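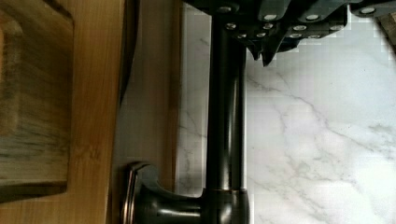 厨房水龙头出水变小，要不要先换整个龙头？

先把出水口的起泡器拧下来清洗，洗完出水还是小，再去看角阀滤网和进水软管，换龙头放到最后考虑。

上面两句是给没空往下看的邻居写的。下面回复列表里那封来信，逐段答，引文留在前面，方便没收到原信的人对照。

> 发件日期：21/03/2023
> 主题：[Kirmont住户列表] 厨房出水小、龙头发白，各位怎么处理
>
> 各位邻居好。我住James街这一侧，房子住了8年，厨房龙头一直没换过。去年October前后开始觉得出水慢，接一壶水要等很久，最近更明显，而且水流往旁边歪，台面溅得到处都是。卫生间洗手盆的出水正常，淋浴也正常。
>
> 龙头根部和出水口有一圈发白的硬东西，用洗洁精擦不掉。我用钢丝球试了一小块，白的下去了，可是表面也有了划痕，就没敢继续。
>
> 想问几件事：
> 一、是不是整栋楼水压低了？
> 二、发白的东西用什么去掉，深色的龙头能不能用醋？
> 三、我家水槽下面装了Zeleo的滤水器，跟这个有没有关系？
> 四、要是得换龙头，自己换难不难？
>
> 还有，上次抄表我家水表读数是2394，账单上的用量比以前多，不知道跟这件事有没有关联。先谢过。

先说水压。卫生间和淋浴都正常，楼里总水压出问题的可能性就很小。总压低的话，全屋各个出水点会一起变弱，楼上几层尤其明显。James街这一侧的立管最近没有停水检修，我家也在同一根立管上，早晚用水都没觉得有变化。想确认的话，把厨房龙头的冷水和热水分别开到最大，各看一会儿。两边都小，问题多半在龙头这一段，也就是出水口和阀芯；只有一边小，就去查那一边的角阀和软管。

再说起泡器。出水口最前端那个小圆件就是，里面有一层或几层网，水里的钙镁和管子里掉下来的碎屑都会卡在网上。水流歪、往外溅，通常也是网眼堵了一部分造成的。我们这边的水偏硬，烧水壶用一阵子就有一层白底，起泡器里面的情况跟壶底差不多。拆的时候水槽塞子先塞上，橡胶垫很小，掉进下水口就找不回来了。外圈包一块布再用扳手，有的款式是内藏式的，要用配套的塑料钥匙，五金店有卖，买之前把旧件带过去比对一下尺寸。

拆下来以后不要急着装新的。把龙头打开放一会儿水，看没有起泡器的时候水流大不大。大了，毛病就在起泡器上，洗干净装回去即可。还是小，就说明堵在后面。

清洗方法：白醋100毫升，兑等量温水，把起泡器的金属和塑料部件泡进去，橡胶垫单独拿出来用清水洗。泡好后用旧牙刷刷网面，对着光看网眼，有堵着的用牙签捅一下，再冲净。网已经变形或者破了就换新的，这个零件不贵。装回去时手拧紧以后再稍微带一点力，拧得太死下次很难拆，垫圈也会压坏。

龙头外表的白垢要另外处理。镀铬面可以用稀释的醋，敷的时间不要长，擦完用清水冲净，再擦干。深色的表面，比如黑色喷涂、青铜色、古铜色这几类，我不建议用醋，也不要用柠檬酸类的除垢剂。有些表面本来就是做旧处理，遇酸会发花，颜色一块深一块浅，没有办法补。稳妥的做法是用温水把软布浸透，裹在有垢的地方，等垢软了以后再擦，一次擦不净就多做几次。布要选软的，百洁布带研磨颗粒的那一面也不能用。说明书还在的话，以说明书为准，不同厂家的表面工艺差别不小。您已经划过的那一块，只能由它去了，市面上的修补笔我试过一支，颜色对不上，越涂越显眼。

平时想少长垢，用完水随手把龙头擦干就行，根部一圈最容易积水，要擦到。我家坚持擦，根部现在还比较干净，出水口里面该洗还是得洗。

第三个问题，滤水器。要看您家是怎么接的。如果滤水器另外有一个小龙头，主龙头的水不经过它，那就没有关系。如果是串在冷水进水管上，滤芯堵了，主龙头的冷水就会变小，热水不受影响，所以前面说的冷热水分别试一下，在这里也用得上。Zeleo那种滤芯我没有拆过，更换周期请看机身标签或者说明书。换芯之前关掉角阀，打开龙头把余压放掉，下面垫一个盆。新芯装好以后先放一段水再喝。

另外，滤水器和软水机是两种东西。常见的炭芯主要去余氯和异味，对水垢帮助不大，装了滤水器以后龙头照样发白是正常现象，不代表机器坏了。

角阀滤网也说一下。部分角阀或者软管接头里面有一片小滤网，楼里检修管道以后，铁锈和沙子常常积在那里。关角阀，拧下软管，取出滤网冲洗，再原样装回。角阀如果多年没动过，手感很涩，不要硬拧，先关入户总阀，再慢慢来。软管弯折也会让出水变小，水槽柜里东西塞得多的人家要看一看，锅和桶有时会顶住管子。

第四个问题，换龙头。台面开单孔的款式，自己换不算难，难在人要钻进柜子里，仰着头拧背后的固定螺母，手边要有长套筒。老龙头的螺母锈死的情况很常见，我换自家那个的时候，大部分时间花在拆旧的上面，装新的反而很快。买新龙头前量清楚三样：台面孔径、台面厚度、软管到角阀的长度。软管宁可长一点，绷着装，接头容易漏。装完以后用干纸巾把每个接头擦一遍，看纸巾湿不湿，隔一夜再擦一遍。

Endmont那边的五金店可以退没拆封的龙头，拆了塑料袋就不给退了，请先量好尺寸再去。

最后说水表。单看2394这一个读数看不出什么，要跟上一次的读数相减。出水变小本身不会让用量增加，所以我觉得这是两件事。建议晚上临睡前把家里所有用水的地方关好，记下读数，早上用水之前再看一次。读数动了，就是有地方在漏，先查马桶：往水箱里滴几滴食用色素，不要冲水，过一会儿看便池里有没有颜色。我们这栋楼的马桶进水阀和底部橡胶盖年头都差不多，这两年陆续有人家漏，声音很小，白天听不出来。马桶没问题，再看热水器的泄压阀和洗衣机的进水接头。

查漏的结果麻烦回到列表里说一声。如果James街这一侧有好几家用量都多了，可以一起请物业来核对水表，单独报修排队比较久。

我有内藏式起泡器的塑料钥匙，2种口径，需要的可以借，回信给我就行，用完放回一楼信箱旁边的架子上。

Kirmont住户列表
回复本邮件会发送给全体订阅者，只想回给发件人请手动修改收件地址。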